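手持ちグリッパ2台を比較する手順:ごみ箱の袋掛けを題材に

最終更新:7月

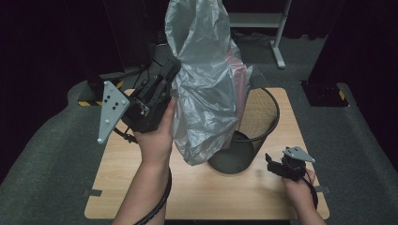
図1 右手のグリッパで袋の縁をつまんだところ。ごみ箱は黒いメッシュの丸形

手持ちグリッパの候補が複数あるとき、カタログの開き幅と把持力だけを見て決めると、あとで薄い物がつかめずに困ることがあります。このページでは、半透明のポリ袋を丸いごみ箱に掛ける作業を使い、左右の手に持ったグリッパの使い勝手を比べる手順をまとめます。アームに載せる前の段階の評価です。手先の爪やマーカー板を選び直すのは、この段階がいちばん安く済みます。

手順の元になったのは、Fulgencio SeguraとTamsin Pryorが書いた社内メモです。記録用のソフトはGorkeo、グリッパの呼び名はLurnura(右手用)とLeka(左手用)で統一しています。ほかの機種で試す場合は読み替えてください。

■ なぜ袋掛けなのか

袋は形が決まっておらず、つまむ場所によって挙動が変わります。縁は薄く、爪の先端がきちんと合っていないと滑ります。さらに、片方の手で縁を押さえ、もう片方で広げるという両手の分担が必要になるので、左右の機種差が出やすい作業です。

箱や缶をつかむ試験では、2台の差がほとんど出ませんでした。袋に替えると、爪の閉じ具合、手首の回しやすさ、ケーブルの取り回しの差がすぐ出ます。逆に、重い物を持つ能力はこの試験ではわかりません。そこは別の試験で見てください。

■ 用意するもの

・手持ちグリッパ 2台
・マーカー板(グリッパの側面または上面に固定するもの)
・頭部に付けるカメラ
・丸いメッシュのごみ箱
・半透明のポリ袋(同じロットのもの)
・明るい色の天板のテーブル
・暗い色のテープ
・面ファスナーのバンド(ケーブル固定用)
・記録用PC

袋は途中で銘柄を変えないでください。厚みが変わると、前半と後半の結果が比べられなくなります。一度使った袋は折り目が付くため、再利用はしません。

■ 手順1 テーブルの準備

テーブルはアームの台座から離し、両肘を開いても何にも当たらない位置に置きます。天板の端にテープで印を付けておくと、後日同じ配置に戻せます。印は天板の上だけで足ります。床に貼るとはがれやすく、カーペットでは特に続きません。

ごみ箱は天板の中央付近に置きます。手前に寄せすぎると、袋を持ち上げたときに手がカメラに近づき、マーカー板が画面から外れます。

背景はカーテンで囲っておくのが無難です。窓からの光が入ると半透明の袋が光り、爪と袋の境目が映像で判別できなくなります。

■ 手順2 マーカー板の取り付け

板は爪の動きを邪魔しない位置に付けます。取り付けたら、爪を全開と全閉にして干渉がないことを確認します。ねじは手で締めたあと、工具で軽く増し締めします。締めすぎると板が反り、位置の推定がずれます。

次に、グリッパを実際の作業姿勢に構え、カメラの映像で黒い丸印が見えているかを確かめます。机の上に寝かせた状態で確認しても意味がありません。袋を持ち上げる姿勢では手首が返るため、寝かせたときとは見える面が違います。

左右で板の付き方が違っていても構いません。ただし、試験の途中で付け替えた場合は、それまでのデータと分けて保存します。

■ 手順3 ケーブルの固定

ケーブルは前腕に沿わせ、手首と肘の間の2か所をバンドで留めます。手首の手前には少したるみを残します。たるみがないと、手首を返したときにコネクタへ力がかかります。たるませすぎると袋に引っかかります。

左手側も同じです。Angus Merrickの試行では、左のケーブルがごみ箱の縁に掛かり、持ち上げるたびに箱がずれました。右利きの人は右のケーブルばかり気にするので、左を先に留めるようにしています。

■ 手順4 慣らし

記録を始める前に、それぞれのグリッパで袋の縁をつまんで離す動作を繰り返します。目安は、目で爪を追わずに縁をつまめるようになるまでです。この時間を省くと、最初の数本が練習の記録になってしまい、先に使った機種が不利になります。

慣らしでは次の点も見ておきます。

・引き金を途中で止めたとき、爪も途中で止まるか
・閉じたときに爪の先端どうしが合っているか
・袋を離したとき、静電気で爪に貼り付かないか

先端が合っていない場合は、ここで調整します。薄い紙を挟み、左右どちらの角から引いても同じように止まればよしとします。

■ 手順5 記録

1本の試行は次の流れです。

1. 両手をテーブルの手前に構え、記録を開始する
2. 右のグリッパで袋の縁をつまみ、持ち上げて口を広げる
3. 左のグリッパで反対側の縁を取る
4. 奥側の縁をごみ箱のリムの後ろに入れる
5. 手前側の縁をリムにかぶせる
6. 両手を開始位置に戻し、記録を止める

奥側を先に掛けるのは、手前を先にすると袋が膨らんでリムの奥が見えなくなるためです。慣れた人は手前からでも掛けられますが、比較試験では順番をそろえます。

つまみ損ねても、そのまま続けてください。やり直した試行を消してしまうと、滑りやすい機種の欠点が記録に残りません。記録を破棄してよいのは、カメラが止まった場合と、マーカーの追跡が完全に失われた場合だけです。

1人あたりの試行は30本とし、半分終えたところで機種の左右を入れ替えます。左右の形が専用で入れ替えられない場合は、その旨を記録に書いておきます。1本の上限は32秒で、超えたものは「時間切れ」として残します。

■ 手順6 集計

見る項目は多くしすぎないほうが続きます。現在は次の項目に絞っています。

つまみ直しの回数:一度閉じた爪を開いて、同じ縁を取り直した回数です。爪の先端の合い方がよく表れます。

所要時間:中央値を使います。平均だと時間切れの試行に引っ張られます。

追跡の欠け:マーカーが検出されなかったコマの割合です。袋の陰に板が入ると増えます。

使用者の所感:手首、親指、前腕のどこが疲れたかを一行で書きます。

GorkeoでCSVに書き出すと、検出の抜けは空欄になります。ゼロで埋めると位置が原点に飛んだように見えるので、空欄のまま集計してください。

■ 比べてみてわかったこと

社内で通して試した範囲では、つまみ直しはLurnuraのほうが少なく済みました。本体は大きめですが、爪の当たる面が広く、袋の縁が斜めに入っても保持できます。欠点は前腕の疲れで、袋を高く持ち上げる動作が続くと後半で遅くなります。

Lekaは軽く、リムの際まで入れやすい一方、縁の角だけをつまむと抜けることがありました。Lindsay Whitelawは爪に薄いゴムを貼って試し、抜けは減りましたが、今度は離したときに袋が残るようになりました。ゴムの幅を半分にしたものが今のところ妥協点です。

この結果から、広げる側にLurnura、押さえる側にLekaという組み合わせを標準にしています。2台とも同じ機種にそろえる案もありましたが、狭いところに入る側は小さいほうが扱いやすいという意見が多く、見送りました。

■ うまくいかないとき

袋が口を開かない
つまむ前に、袋の縁を指でこすって一度ずらしておきます。試行ごとにやる人とやらない人がいると差が出るため、全員同じにします。

マーカーの検出が途切れる
まず照明を疑います。板に照明が映り込むと、丸印が白く飛びます。照明を動かせないときは、露光時間を短くしてください。

ごみ箱が動く
空のメッシュ箱は軽いので、底に重りを入れます。Urbanの作業場では700gの鉄板を使っています。重りを入れたら、袋が底まで下りるかも確認します。

左右の時刻がずれる
開始時に両方の爪を同時に閉じる動作を入れておくと、あとで波形を合わせられます。

■ アームに載せる前の確認

人の手で問題がなくても、アームでは手首の可動範囲が足りないことがあります。記録した手先の軌道を再生し、持ち上げの高さと手首の返しがアームの範囲に収まるかを見てください。収まらない場合は、テーブルを下げるか、袋を低い位置で広げるよう動作を決め直し、手順4から取り直します。

爪にゴムを貼った場合は、アーム側の爪にも同じ材料を同じ幅で貼ります。貼り替えの時期は使用時間で決めず、紙を挟む確認で滑りが出たときに替えます。

手順や集計表の修正はLindsay Tuhiwaiまで連絡してください。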